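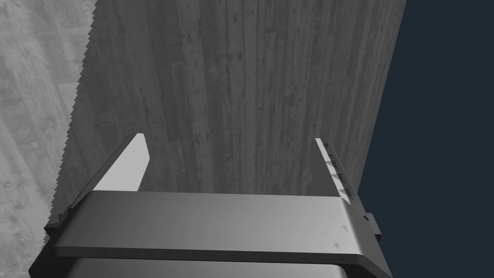

The quote from Tekin came in before lunch, and Ataberk Değirmenci printed it because he did not like reading numbers on a screen. It ran to four pages. The robot was on the first page and everything the robot needed was on the other three.

He took it down the hall to the lab. Tarık Karakaya was at his desk with his coat still on, eating crackers out of the sleeve.

"They want a deposit," Ataberk said.

"They always want a deposit."

"They want it before they'll hold the price. The price is good until November."

Tarık wiped his fingers and read the first page. He skipped the second and third and went to the fourth, where the grippers were.

"They left off the spare fingers," he said.

"I took them off. You had 14 sets on the request."

"We'll wear them out."

"You don't know that. You don't have a robot yet."

That was true, and Tarık didn't argue with it. What he had was the simulation, which ran on a license from Cadusum that cost 800 a month and came out of the same budget line as the cleaning contract. He had been running it since spring. The robot in it had two arms, the model in the quote had two arms, and the question on Ataberk's desk was whether Plallar needed to pay for the second one.

A single arm was a lot cheaper. Ataberk had worked out the difference on the back of an envelope and then again in a spreadsheet, and both times it came to the same thing: with one arm they could buy the robot this year and the table next year. With two, they could buy the robot and work on the floor.

"Show me what the other arm does," he said.

Tarık turned the monitor. He had the drawer test open. It was a small cabinet with its drawer fronts in different colors, and the arms had to put things away in it without knocking anything over.

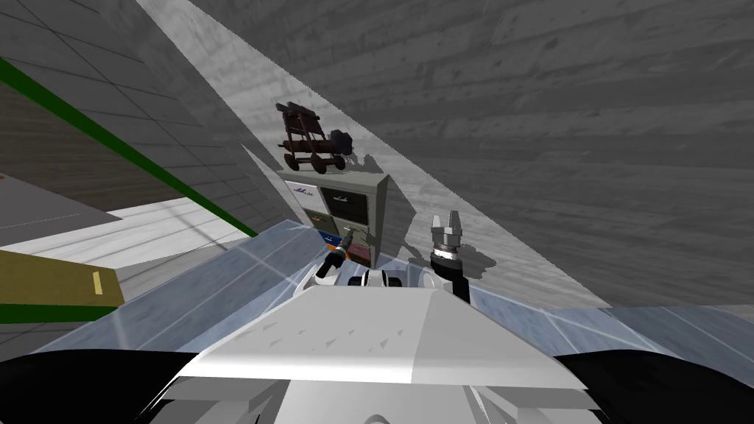 "So the left one has the tool," Tarık said. "And the right one waits."

"Waits for what?"

"For its turn. It opens a drawer, or it steadies the cabinet. In this run it hasn't moved yet."

Ataberk pulled over the other chair and sat down. He had bought a lot of things for this building. He had bought the chair. He had bought a freezer that nobody upstairs had measured a door for, and it had stood in the loading bay for most of a winter.

"I'm being asked to pay for an arm that waits," he said.

"Let it run."

It ran slowly. A second of work on the screen took much longer than a second, and the fan in the computer got loud. Ataberk looked at the toy on top of the cabinet, a little catapult on wheels.

"Is that on the quote?"

"No. It's there so there's something to knock over."

"Good."

They watched. Tarık ate another cracker and offered the sleeve, and Ataberk took one to be polite and then took a second. Out in the hall somebody was pushing a cart with a bad wheel.

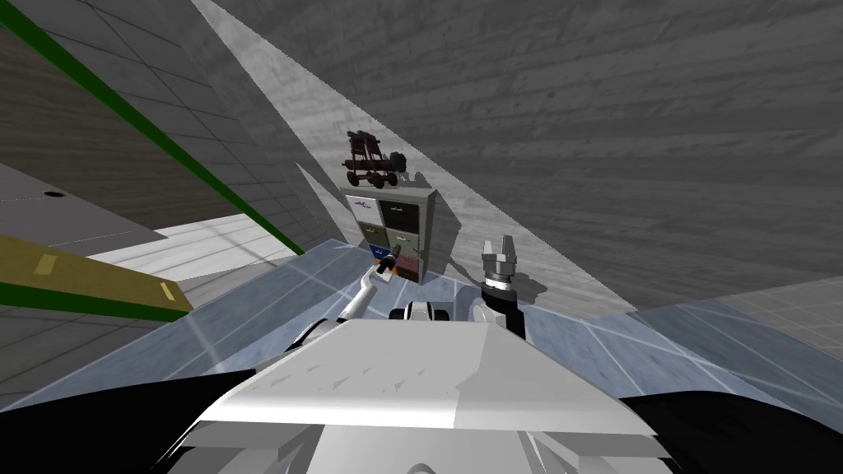 Plallar Staff Writing Club

By the time the run ended the crackers were gone. Tarık started another with the right arm switched off. He didn't say anything about it. The left arm went for a drawer with the tool still in its grip, stopped, set the tool down on the table, opened the drawer, came back for the tool, and missed it. It tried again and got it by the wrong end.

"Is that the machine or is that you?" Ataberk asked.

"Some of it's me. I could write it better."

"How long would that take?"

Tarık thought about it. "Almost 11 weeks. And it would still have to put the tool down."

Ataberk wrote 11 on the quote, next to the line for the second arm. He did know what Tarık's weeks cost, since payroll went through his office too. He multiplied it out in the margin. It didn't cover the arm, but it covered more of it than he had expected, and he sat looking at the figure for a while.

"What about Amden?" he said. "They have one arm over there."

"They have one arm and a student who stands next to it."

"We could get a student."

"You could ask for one. It's a different form."

Ataberk knew the form. It was longer than the quote.

He turned back to the grippers. They were priced by the pair, and the fingers were priced apart from the grippers, and the screws for the fingers had a line of their own. He asked to see one up close. Tarık switched to a view from behind the wrist, where the fingers stood open, and left it there. 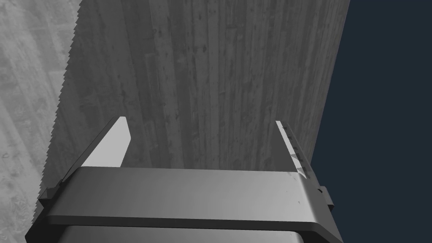
Gripper view, both fingers open, wood-grain surface beyond.

"And they come off?" Ataberk asked.

"They unscrew. That's why I want spares. If one bends, I change it and keep going. If I don't have one, I write to Tekin and we wait for the post."

"Fourteen sets is a lot of bending."

"Six, then."

"Four."

"Four, and the table this year."

Ataberk laughed through his nose. He had no money for the table. He had some money for a door, set aside after the freezer, that had to be spent or handed back, and he had been trying to think of a thing that could be called a door. He didn't mention it.

He went back to his office and typed the request again from the top. Two arms. Four sets of fingers. He left the table on as a separate item with the price blank, and under "Justification" he wrote that the work required one hand to hold and one hand to open. He read that over, took out the second "hand," put it back, and dated the form 20 August 2025.

Then he walked down to the loading bay with a tape measure to see how wide the crate could be.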